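How to Cite a Reprinted Memoir or Personal Narrative

Reprints of older autobiographies cause more citation errors than new books do. The text may be more than a century old, the introduction may be recent, and the notes may come from a third hand. The steps below apply to print editions and to most e-books. They follow the Rorkden house style, which is close to the general author-title systems used in literature courses.

Before you start

Have the book open to the title page and the copyright page. Do not work from the cover or from a bookseller's listing. Covers shorten subtitles and often give the introduction more space than the author.

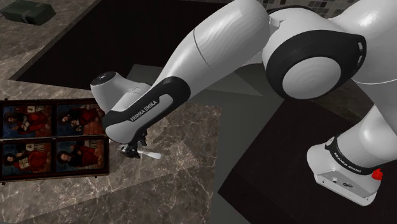 Image source: Lamptey Media Library

Step 1. Record the author

Use the name on the title page. If the book first appeared under a pen name and the reprint restores the real name, cite the real name and put the pen name in square brackets after it. If the title page says only "Written by Herself" or a similar phrase, and the copyright page supplies a name, place that name in square brackets.

Step 2. Record the full title

Copy the title and subtitle as printed. Separate them with a colon even if the title page uses a line break. Long titles may be shortened in notes after the first mention, but the bibliography entry keeps every word.

Step 3. Find both dates

You need the year of first publication and the year of the edition in your hands. The first is usually in the introduction or on the copyright page after "Originally published." Place it directly after the title. The edition year goes at the end, after the publisher. Ignore printing dates. A seventh printing is not a seventh edition.

Step 4. Credit the editor and the introduction

An editor who prepared the text goes after the title, with "Edited by." A person who wrote only the introduction is left out of the main entry unless you quote the introduction. In that case, make a separate entry that begins with the introduction writer's name and gives the page range of the introduction. Keep roman numerals as they are printed.

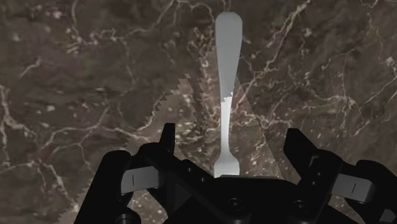
Step 5. Give page numbers for quotations

Cite the page of the edition you used. Two reprints of the same narrative rarely match. In the Fanel paperback of one widely assigned memoir, the closing chapter begins on page 73 of the second volume; in the Dullon one-volume edition the same chapter begins on page 700. A quotation that runs over the page break is cited as 700–701.

For e-books without fixed pages, give the chapter number. Do not cite location numbers, as they change with the reading device.

Checking the entry

Read the finished entry against the title page once more, including punctuation.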